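**Ticket 17: delivery rover stops on the pavement and won't replan**

Project: Stilcombe College robotics club, pavement delivery entry
Simulator: Brivell, city map
Planner: Herrero, club fork
Status: closed, one follow-up open

**Reported**

Rover leaves the start point, drives straight for a few metres, then stops. No error. The planner log repeats this until the run times out:

`no valid path, holding`

Happens on every run of the city map. Doesn't happen on the car park map or the test corridor. Same build on all three.

**Setup when it happened**

- Planner on default settings apart from the obstacle margin, which we raised after the last practice round
- Time limit 400 seconds
- Simulated lidar and front camera both on
- Run on the lab desktop and on a laptop, same result on both

**Tried first**

1. Restarted the simulator and cleared the cached map. No change.
2. Went back to the previous planner build. No change, so the merge isn't to blame.
3. Turned off pedestrians. No change.
4. Turned off the front camera and ran on lidar only. The rover carried on past the place where it had been stopping and reached the crossing.

Step 4 put the fault on the camera side. We turned the camera back on and loaded the stretch of pavement again.
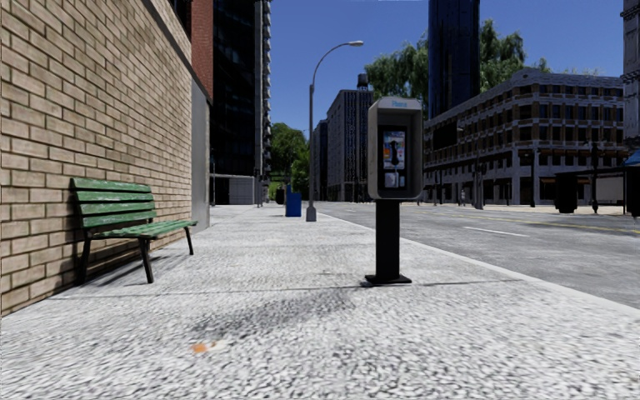 The ground classifier is the part of our stack that decides which bits of the camera view can be driven on. It was trained mostly on the car park map, where the surface is one flat colour. Anything that differs enough from its surroundings gets marked as a possible hole or kerb drop and goes into the cost map as blocked. On this stretch the dark stain across the middle of the walkway was being marked that way. With the bench on the left and the payphone near the kerb on the right, plus the raised margin round each of them, the planner had no gap left to use. The orange litter was marked too, but as a small patch, and on its own it doesn't block anything.

**Checks**

- Saved the cost map at the point of stopping. The blocked area matches the stain.
- Put the obstacle margin back to default with the classifier unchanged. Rover still stops, though a little further on.
- Left the margin raised and made the classifier ignore dark patches where lidar reports flat ground. Rover drives through.

**Fix**

A camera-only "hole" now needs lidar to agree before it is written as blocked. If lidar says flat, the patch gets a raised cost, so the planner will still go round it when there is room. The change is in the Zastwood branch, in the cost map node. The setting is called `require_lidar_for_drop` and is on by default.

Ran the city map 24 times with the fix. The rover reached the crossing on 22 runs. The other 2 failed at the crossing itself, waiting on the signal, and have their own ticket.

**Follow-up**

- Real drops still need testing. Lidar on the hardware rover is mounted higher than in the simulator and may miss a shallow one. Don't merge to the hardware branch until that has been done on the loading ramp.
- Add city map views to the classifier training set. Open, not assigned.
- Obstacle margin stays at the raised value for now.

**Note added later**

Someone reported the same stop after pulling the fix. Their local config file still had the old cost map settings and was overriding the new default. Delete the local config and let the launch script write a fresh one. Closing again.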